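Notes on the Care of a Pine Table and the Cups Kept Upon It

Dec 28, 2020

The close of the year is customarily the period in which this blog turns to matters of household maintenance. Readers who have written since May will be aware that the principal subject of their inquiries has been the pine table, and it is to the table that the present entry is devoted. A shorter section on cups follows, together with certain remarks on where each cup is to be returned after use.

The table was purchased secondhand for 189 dollars, delivery included. It is a large piece in a pale wood, and it had been left unfinished by its previous owner, whose intentions in this respect were never made clear to me. Pine is a soft wood. It will take a dent from a dropped spoon and a ring from a wet glass, and prospective owners should satisfy themselves that they can live with this before proceeding. I was so satisfied, and remain so.

Three finishes were considered. Varnish was ruled out at an early stage on account of its shine. Wax was tried on an offcut and found to mark under a warm mug. The finish adopted was a hardening oil sold under the name Zosava, in the clear version. Two coats were applied with a cotton cloth, with one full day between them, and a third was added after a light sanding with fine paper. The oil has a strong smell for the first evening. The windows were kept open and dinner was taken elsewhere.

Routine care is as follows. The surface is wiped along the grain with a cloth that has been wrung out well, and dried at once with a second cloth. Dish soap is permitted in small amounts. Scouring pads are not permitted under any circumstances, a rule adopted after an incident with dried candle wax that left a dull patch near one corner. The patch has since been sanded and oiled again, and guests do not notice it, although I do.

The question of coasters has been raised in correspondence. My position is unchanged from last year. Coasters are provided, guests are free to disregard them, and the resulting marks are dealt with twice a year when the table is oiled. A household that polices its coasters will find that its visitors drink standing up.

I turn now to cups. A review of the cup shelf was carried out over the holiday period, and its findings were not encouraging. The shelf held 47 cups and mugs, for a household of two. Many had arrived as gifts, several had lost their handles, and one contained buttons. It was resolved that the number should be brought down to 14, this being what the shelf can hold in a single layer without stacking.
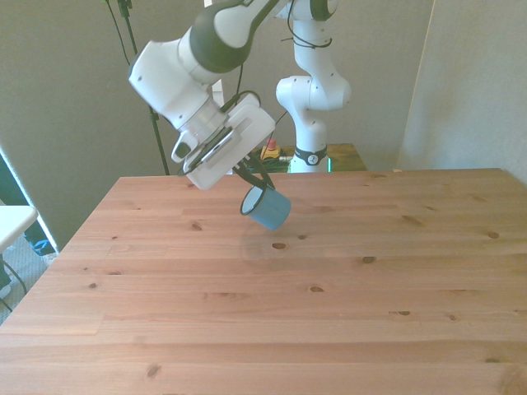

The stacking question deserves more attention than it usually receives. Straight-sided cups without handles will often nest, and nesting saves a considerable amount of room, but cups of nearly the same width can become wedged one inside the other. Warm water around the outer cup and cold water in the inner one will generally release them. Where this fails, the pair should be left overnight and attempted again in the morning with a calmer temper. For these reasons the household now stores its cups singly, mouth down, on a washable liner.

Selection proceeded by a simple procedure. Every cup was washed, dried and placed on the table, and each member of the household chose seven. No reasons were asked for. I had expected disagreement, and there was some, chiefly over a brown mug of unusual weight that both parties wished to keep. It was awarded to Siu-fong Lu, who has had it since college and whose claim was the stronger. In exchange I received a plain tumbler from the Stidia shop, which I would not have been allowed otherwise.

The cups that were not chosen were sorted again. Those in sound condition were wrapped in newspaper and boxed for donation. Chipped pieces were kept back for use in the yard, where they serve well enough for starting seeds if a little gravel is put in first. Cups with cracks running down from the rim were discarded, as a crack of that kind can open without warning when hot liquid is poured in. The buttons have been moved to a jar.

On the subject of washing, the following practice has been adopted. Colored cups with a matte surface are washed by hand, with a soft sponge, and are not left to soak. Matte glazes show gray streaks from cutlery more readily than glossy ones do, and the streaks are tiresome to remove. A paste of baking soda and water, rubbed gently with a damp cloth and rinsed thoroughly, has given acceptable results. Tea stains inside the cup respond to the same paste. The dishwasher is reserved for glassware and for the plain white mugs, which appear to be indestructible.

A note on the shelf itself may be of use. The liner is a ribbed one from Zulel, cut to size with kitchen scissors. It lets air in under the rims, so a cup put away slightly damp does not acquire the stale smell familiar from older cupboards. The liner is lifted out and rinsed at the beginning of each month. The shelf beneath is wiped at the same time and left open until it is dry.

It has also been agreed that cups will be returned to the shelf at the end of each day. Previously they collected on the windowsill, beside the bath and, in one case, in the garage - a matter on which Siu-fong and I hold differing accounts. A small tray now stands by the kitchen door for any cup found outside its proper place, and whoever passes with a free hand is expected to carry the tray to the sink.

The total outlay on this work was modest. The oil, the liner and a packet of fine sanding paper came to 72 dollars, of which the oil accounted for the larger part. Enough of it remains for the next treatment of the table, provided that the lid has been closed properly. I have found that storing the can upside down helps to keep a skin from forming on the oil, and I recommend wiping the threads of the lid before it is put back on. Cloths used for oiling must be laid flat outdoors to dry before they are thrown away, and must never be left in a heap, as they can heat up and catch fire.

The next entry will deal with the chairs, two of which have developed a wobble. Readers with experience of regluing a loose rung are invited to write in before I begin, particularly if they have used the Mak wood glue and can say how long it should be clamped.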